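Why Does a Lemon Have a Point and an Apple Have a Dimple?

Fruit Corner, for readers from 7 to 11

Take an apple and a lemon from the kitchen and put them on the table. Both are fruit. Both grew on a tree, and both began as a flower. But they look very different, and they feel different in your hand too. Let us find out why.

First, close your eyes and touch the apple. The skin is smooth and thin. Many apples have a layer of wax on the skin, and the apple makes this wax by itself. The wax keeps the water inside, so the apple does not dry out quickly. It also makes the skin shine when you rub it with a cloth.

Now touch the lemon. Do you feel the small bumps and holes? Under them there are tiny bags full of oil. When you scratch the peel with your nail, some bags break and the oil comes out. It is this oil that smells so fresh. The sour juice is deeper inside, and it has much less smell.
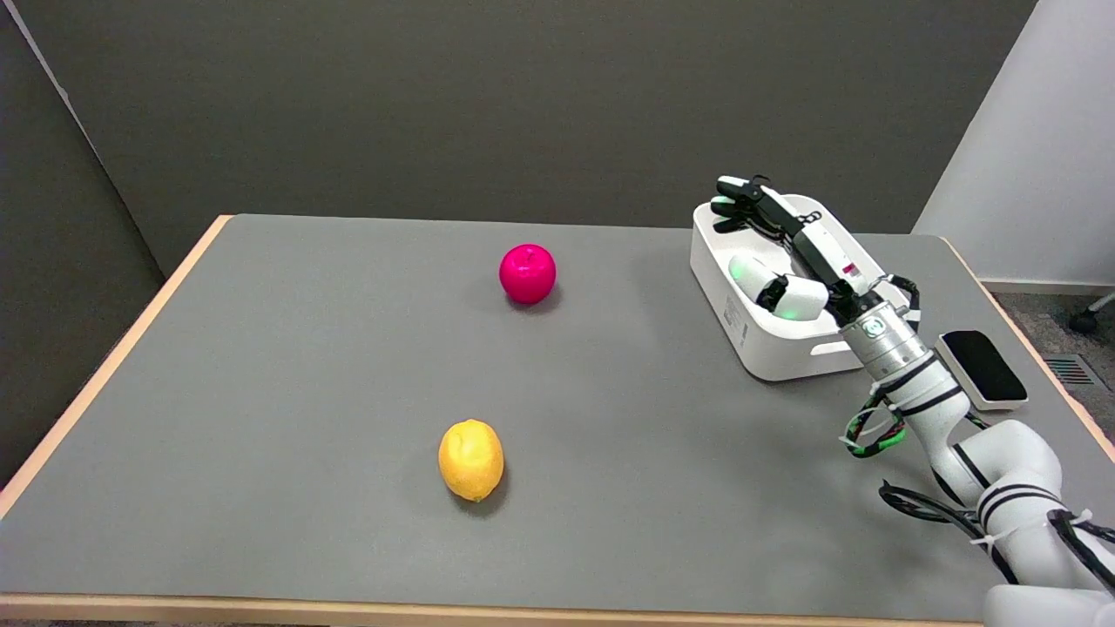 A pink apple and a yellow-orange lemon on a gray table. Find the dimple and the point!

The dimple at the top of an apple is the place where the stem grows. The stem is like a small pipe. It brings water and sugar from the tree to the fruit. Sometimes the stem breaks off, and then you see only the dimple. Turn your apple over and you will find a second dimple. In it there are little dry leaves, which are left from the flower.

A lemon also has two ends. At one end there was a stem. At the other end there is often a point, and this is where the flower was. So the lemon keeps the memory of its flower too, only in another shape.

Try it at home

You need an apple, a lemon, 2 small plates and a grown-up with a knife.

Ask the grown-up to cut the apple into slices. Put half of the slices on each plate. Squeeze lemon juice on the slices of one plate only. Wait about 3 hours and look again.

The slices without juice become brown. Air touches the cut apple and changes its color. Lemon juice is an acid, and it makes this change much slower. In the village of Jirnton, where I teach on Sunday mornings, the children call it "the lemon coat".

When you finish, wash your hands well, and do not rub your eyes before. Lemon juice stings!

More from Fruit Corner
Why are bananas curved?
How Binik the snail found the strawberry
Seeds that travel by wind
What is inside a pumpkin?

Contact us | Copyright Rundent Children's Pages | Back to top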